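Writing for Radio, handout 4: Adapting a stage play for the ear

These notes go with the second session on adaptation. Please read them before you bring your draft scene.

A stage audience can see who is in the room. A listener only knows a person is present when this person speaks, moves or is spoken to. For this reason a character who stays silent for two pages has left the play, even if your script says he is standing by the door.

Our working text is still "The Lamp at Hullora", the stage play by Mitali Saha. It opens in 1819, in a ship's chart room, with five characters and almost no furniture. The radio version has 1357 words in its first scene. The stage version had nearly double, and most of the cut lines were greetings.

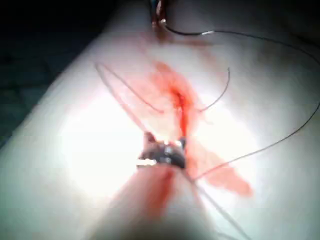
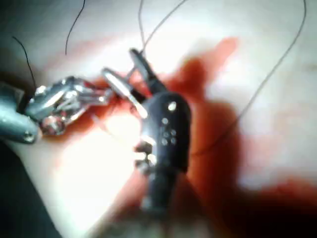
Tolera Hadgu wrote after the last session that he does not agree with cutting the greetings, as they are the quickest way to give the listener a name and a voice together. I think he is right for the first two pages. Later the names can come inside an argument or a request – "Give me the chart, Amarasinghe" does the work in one line.

About sound effects: choose few. Wind under a whole scene becomes tiring, and after one minute the ear does not hear it anymore. Let it come in, establish the place, and go down. Bring it back when a door opens.

The narrator is a separate question. Saha uses none. If you want one, decide first to whom he is talking and from what year.

For next time: take the quarrel on page 2 and rewrite it for two voices only. Maximum 813 words, with sound cues in capital letters. Anwara Liyanage and Gayan Selvanayagam will read the drafts aloud, so please leave wide margins. The full scene is due in August.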